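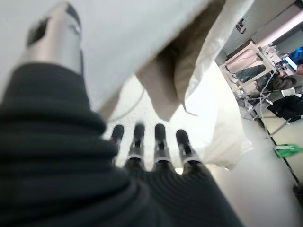

*White cloth, Lasanau.*

Riet Meijer gave me the job because I sleep badly and believe very little. She said those were my two qualifications and that I should pack for three nights.

The place was the Ernora, a guesthouse at the top end of Lasanau, where the bus turns round. Room 20 was supposed to cure insomnia. People had been writing to the magazine about it since June, long letters mostly, some of them in capitals. They had lain awake for years, they had tried the pills and the tapes and the cherry juice, and then they had spent a night in Room 20 and gone out like a lamp. The cure, as sold by the front desk, was three nights for 506, breakfast included, pillow spray extra.

I'd asked Riet what the spray was called.

"Flasero," she said.

"Does that mean anything?"

"It means nineteen for the small bottle."

The owner met me at the door. Rongrong Hou was a short woman in a good cardigan, and I'd been expecting somebody with beads. She took my bag before I could stop her and told me the lift was slow. It was. On the way up she explained that the house had belonged to her husband's family, the Hous, and that his grandmother had slept in Room 20 every night of her married life and died in it at a great age.

"Of what?" I said.

"Of being old."

"In her sleep?"

"No," said Mrs Hou. "At lunch. They carried her up."

I wrote that down. It was the first thing anyone had told me about the room that sounded true.

The room itself faced the car park. I'd read so many letters about the peace of it that I stood at the window for a while looking for the peace. A man was trying to get a pushchair into a hatchback. The bed was made up in white, the radiator ticked, and there was a smell of lavender with something underneath it, possibly soup.

I put my notebook on the chair and went down to see the guest book.

It was kept in a glass case in the hall, which I thought was laying it on. Meifang Yuan, who did the desk in the afternoons, unlocked it for me and then stood close by in case I tried to leave with it. Each cure was numbered in the margin in green ink. The last one was 2,617. I turned back to find the first and it wasn't there. The book began at 2,001.

"Where are the others?"

"In the earlier book," said Meifang.

"And where's that?"

"It got damp."

I looked at her and she looked at the key. I asked whether anybody had ever stayed the three nights and not slept. She said of course, plenty of people, but they didn't sign. They were usually tired and wanted to get off.

So that was one thing dealt with. If you only hand the pen to the people who feel better, you get a very cheerful book. I could have gone home on the five o'clock bus with that, and Riet would have printed it, but the room was paid for and I was hungry.

Bảo Lý was the only other guest at supper. He drove a delivery van for a firm on the coast and was on his second cure, in Room 19, because I was in his room. He wasn't bitter about it. He said 19 was nearly as good. I asked how a room could be nearly as good as a magic one and he said maybe it came through the wall.

He had brought his sister-in-law the first time. She was the real case, he said, she hadn't slept properly since her second baby, and the second baby was now at college. I got the notebook out.

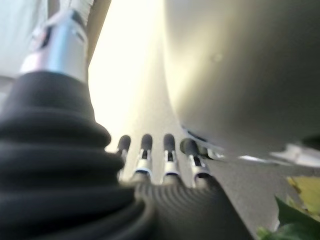 "How many nights did it take before she slept?"

"Two. She was up most of the first one, and on the second she slept until eight."

I asked what had been different about the second night. He thought about it with his fork in the air. Well, he said, on the first day they'd sat in the car for six hours. On the second they'd walked to the reservoir and back, because there was nothing else to do in Lasanau, and the phone signal had gone, and she'd had a glass of wine, and he'd looked after the kids' calls on the landline so she didn't have to.

"And the spray," he added.

"And the spray."

"You think it's rubbish," he said, kindly enough.

I said I thought that if you took anybody who couldn't sleep, walked them up a hill, fed them dumplings and hid their phone, they had a fair chance of dropping off in a bus shelter. He said then someone should open a bus shelter. He had more dumplings.

The first night I slept for perhaps two hours. I heard Bảo's door, and the lift, and the radiator. I heard him snoring through the wall, where the magic was meant to come in. At four I got up and read the back of the Flasero bottle. It was water, alcohol, scent and a colour. I sprayed the curtain with it out of spite.

I was pleased, I'll admit. I lay there composing the opening paragraph.

The second day was Aug 19, 2022. I know because I wrote it at the top of a page and then wrote nothing under it. I walked to the reservoir to see whether it was as far as he'd said, and it was further. There was a shed there selling tea. The woman in it, Jingyi Yao, had cleaned at the Ernora for years, and I asked her what she made of Room 20.

"It used to be 11," she said.

"Sorry?"

"The good room. It was 11 when I started. Then they put the kitchen fan under 11 and people complained, so it was 20."

"And the grandmother?"

"Oh, she moved as well."

I made her say it again so that I had it word for word. Then I bought a second cup of tea and walked back down with the best quote I'd had all year. My feet hurt. I had the soup and the dumplings. I'd meant to type up the notes, and I sat down on the bed to take my boots off.

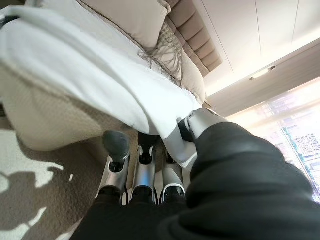
*The white blanket, at the edge of the bed.*

Mrs Hou knocked at twenty to ten in the morning. Breakfast was finishing, she said, and did I want an egg. I had one boot on.

I told her about Room 11 over the egg. She wasn't troubled by it. She said the fan had been a mistake, and passed me the salt, and then she passed me the green pen.

"It was the hill," I said.

"Yes," said Mrs Hou. "Just there, under the last one."

I rang Riet from the landline before lunch. She asked if I had the story and I said I did, all of it, the book and the numbers and the grandmother going from room to room. She said I sounded well. I said I'd walked a long way. She asked if I'd be back that night, then, as I'd got what I came for.

I said the third night was already paid for.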